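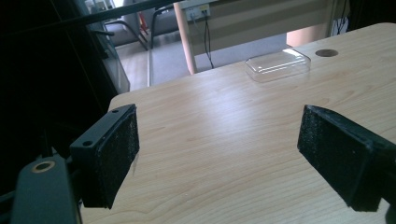 Jacqueline Lefèvre wrote to us that a gripper which lets go of a part is an inconvenience, and a gripper which reports that it is still holding the part is a safety problem. She was commenting on our first failure summary. We have kept her wording in our test procedure ever since.

About Wukura

Wukura tests gripping tools and finds out why they fail. We work with two-finger grippers, hand-held and arm-mounted, and with the foam pads, fasteners and position sensors that go with them. Our customers are mostly small automation shops and university labs. We do not sell grippers.

How we started

The company came out of a fault on a packing cell known as Solness. The cell handled light plastic lids and boxes. On a Wednesday shift it released a lid above the infeed guard, continued its cycle, and closed on the guard itself. The controller showed a normal grip the whole time. There were no injuries. The cell was down for 38 hours.

The first report blamed the operator. The second blamed the lid. We were asked for a third and found the following:

The adhesive under one foam pad had crept, and the pad had moved 3 mm toward the fingertip.
Grip was inferred from finger position alone. With the pad displaced, the fingers stopped at the width expected for a lid whether or not a lid was present.
The guard switch was wired correctly but had been left out of the restart logic after a software update.

Any one of these would have been caught at a routine check. The check sheet covered the arm, the air supply and the emergency stop. It did not mention the pads.

What we do now

Pad and finger inspection. Foam pads are checked for creep, compression and edge lift. Finger screws are checked for torque and marked.

False-grip testing. Each gripper is closed 52 times on nothing, on the correct part and on a part placed off center. Clear plastic parts are included on request – they are light, smooth and hard for optical sensors to detect. The log records what the controller believed against what was in the fingers.

Fault reconstruction. We rebuild the failure on a bench, using the customer's own fingers and pads where they can be released to us. Please do not clean them first.

Our staff and tools

We are a team of 5. Test records are kept in Workier, our in-house logging program, and customers receive the raw log with the report. Calibration of force gauges is handled by Hinojosa, in the unit next door.

Reports name the fault, the conditions needed to repeat it, and any condition we tried and could not repeat. If we do not find a cause, the report says so – and the bench time is still billed.

New work is booked through the contact page. If the machine is still running with a suspected grip fault, stop it before you write to us.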